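Caderno do clube — projeto Plikard
11 de setembro de 2023

Voltamos à bancada depois da pausa de julho e já valeu a tarde! A tarefa continua a mesma: dobrar pano com as duas garras de mão, ao meio no comprimento e depois outra vez. A Maëlys quer chegar às 3.000 demonstrações antes do encontro da Lovano. Temos 1.797 gravadas, então falta bastante, mas o ritmo está bom.

Hoje trocamos de pano. O liso já estava fácil demais, e com o estampado o modelo vai ter que se virar com um desenho repetido (estou curiosíssima para ver o que ele faz com isso). Regra nova: pegar primeiro o canto esquerdo de longe, levantar só um pouco, e então trazer a direita.

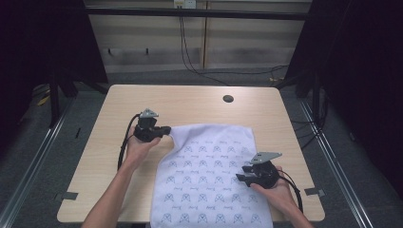
Garra esquerda fechada no canto, direita pairando sobre o pano.

A pegada no canto é a parte mais bonita do movimento e também a mais chata de ensinar. Se a ponta dos dedos entra muito rasa, o tecido escapa; se entra funda, vem uma prega junto. A Mireille sugeriu chegar mais inclinado — testei 3 vezes e gostei muito.

Pendências:
conferir se a mesa continua alinhada com as fitas cinza
prender melhor os cabos, o da direita puxa o punho
pedir à Baudry 2 pares de dedos de reserva
separar as gravações de hoje na pasta Lovirley, sem misturar com as do pano liso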